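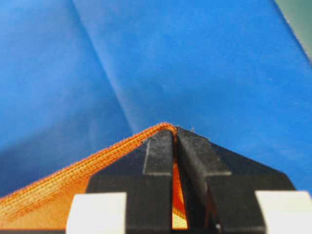
Figure 1. The right gripper holding the stitched hem of the orange cloth over the blue one, from the wrist camera.

Looking After the Folding Cell: Gripper Care and Setup
Project report, Kausar Kazmi
Fairclough Workshop, Bench 8

1. How I ended up with this job

When our group split up the work in September, most people wanted to write the folding routines, and I ended up with the upkeep of the cell. I was a little disappointed at first, I'll admit, but I have grown very fond of it. The cell has two arms over one table, a wrist camera on each arm, and a control box called Grasen that sits underneath and hums. The fingers are a Skirer set, black and fairly blunt, and they spend their days pinching cloth.

2. Lint

I had read plenty about motors before I started and nothing at all about fluff. Cloth sheds all the time, and the pale specks on the fingertips in Figure 1 are the sort of thing I mean. A few specks do no harm that I could measure. Once they pack down into the seam between the fingers, though, the closed position reads a little too wide, and the software decides it is holding something when it has nothing in its grip. We lost most of an afternoon to that before I thought to look at the fingers themselves!

My routine now is to open the gripper fully, switch the arm to hold, and go down both inner faces with a dry, soft brush. Then I wipe the tips with a barely damp cloth and let them dry before closing them. I tried tape early on and gave it up, as it left a sticky film that collected even more lint than before.

3. Setting the zero and the grip

After every cleaning I close the fingers on nothing and store that reading as zero. The counter on our right arm stops at 2,117 when the tips are clean, and I wrote that number on the inside lid of the box so the next person has something to compare with. The grip force is a setting from 0 to 255, and we settled on 128 for hems. A hem is several layers thick and gives the fingers something to hold. Plain single-layer cloth slipped more at the same setting, and I am still not happy with how we handle it.

4. Wrist camera

The camera looks along the gripper from close behind, so the fingers always take up the lower middle of the view and look rather soft, while the cloth near the tips comes out sharper. I left the focus that way on purpose – the tips are where the folding code needs to see. I check the mount with a hex key at each cleaning, and it has worked loose once so far, after the arm bumped the table during a test of the Stenatby fold.

5. What the log shows

I kept a paper log beside the cell for the whole term. It has 13 false grips in it, and 8 of those came before I started brushing the fingers every morning. I would not lean on those numbers too hard, because we also changed cloths partway through and I did not note when. Whoever takes over the log should add a column for the cloth, and please order another soft brush, as the one in the drawer is losing its bristles.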